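Ticket log – election results page, Tadville council by-election

Status: Resolved, sort of
Area: results feed, candidate table

I look after the local results page for a little politics site that covers Tadville and Sunham. Keeping my notes in the ticket this time, as I never remember what I did at the last by-election.

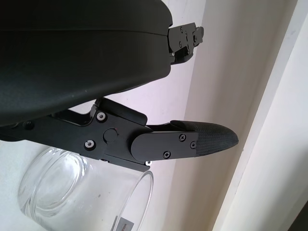
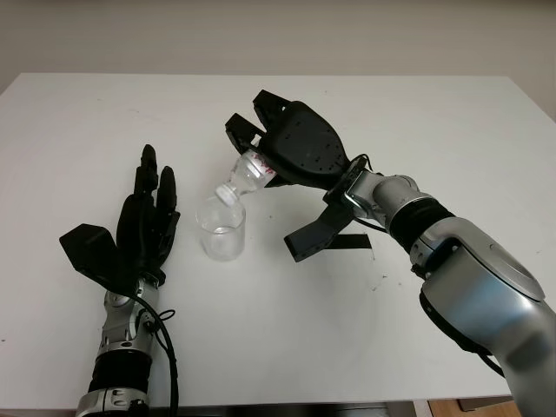
What went wrong

At 7:40 pm the Clurnitz booth came through with 128 votes for the independent and the page showed zero. Every other booth looked fine. Readers noticed before I did (lots of emails, a few of them quite cross!) and a couple reckoned we were hiding the count.

What I tried

Cleared the cache. No change.

Re-ran the import by hand. Same zero, but the percentage column jumped to 100 for the Sunham Ratepayers candidate, so I rolled that back pretty quickly.

Opened the raw feed from the electoral office and the number was sitting right there, so the trouble was at our end. That was a relief and also a bit embarrassing.

Switched off the Wojcik plugin, which does our candidate names and party colours. The votes came back straight away, but everyone turned grey.

Cause

The plugin matches candidates on ballot name. The independent had changed theirs after nominations closed in August – dropped a hyphen, that's all – and the plugin still had the old spelling. If it can't find a match it throws the votes away and doesn't log a thing.

Fix

Changed the spelling in the candidate file, turned the plugin back on and re-imported all the booths. It took some 40 minutes, mostly me checking the totals against the feed line by line. Posted a correction at the top of the page and left it up overnight.

Still to do

Ask Wojcik for a warning when a name doesn't match. Postal votes are due next, maybe 400 of them, and I'd like to do a dry run before they land. Leaving this open till then.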